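Ticket: Replay of Dendutbridge card stops before the semi-main
Product: Noltetti streaming, on-demand archive
Status: Resolved
Opened: 19 Aug 2026

Reported problem
The on-demand copy of the Dendutbridge wrestling card plays normally through the second match, then freezes at the entrance for the trios match. Audio carries on for 29 seconds and drops out. The player then jumps to the end screen and marks the show as watched. The live stream of the same card had no fault.

Affected: TV app and desktop browser. The phone app plays the full show but loses the Spanish commentary track at the same point.

Steps tried by customer
Signed out and back in. Cleared the browser cache. Lowered quality from high to medium. Skipped ahead by chapter marker: match 3 fails, match 6 (the mask match) loads and plays to the finish.

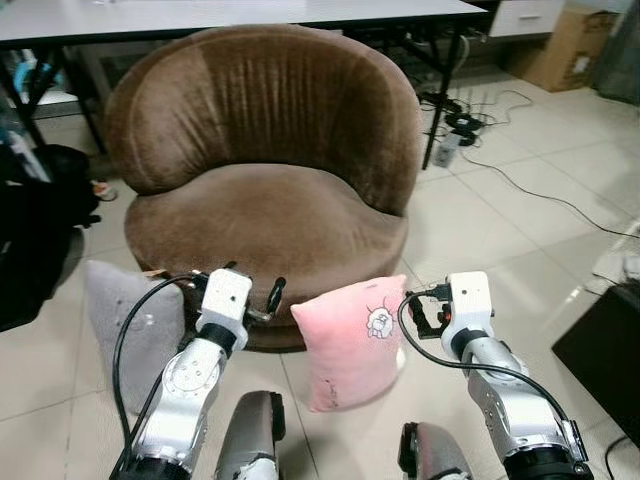

First reply from support
Fault reproduced on the TV app. The archive copy is assembled from segments sent by Adstead, who handle the arena feed. Two segments covering the trios entrance have the wrong audio layout – stereo where the player expects separate commentary and crowd tracks. The phone app falls back to crowd audio. The other players stop.

Action
Segments requested again from Adstead. Replacement files received and checked against the live recording. Archive copy rebuilt and pushed to all regions except Mäkelä, where the old copy stayed in the cache until it was cleared by hand.

Customer update
Trios match now plays on TV and browser. Commentary is back on the phone app. The chapter marker for match 3 lands late, after the first fall has started.

Second reply from support
Marker corrected. Restart the app to load the new chapter list. The "watched" flag has to be removed manually under History – the rebuild does not reset it.

Closed by customer.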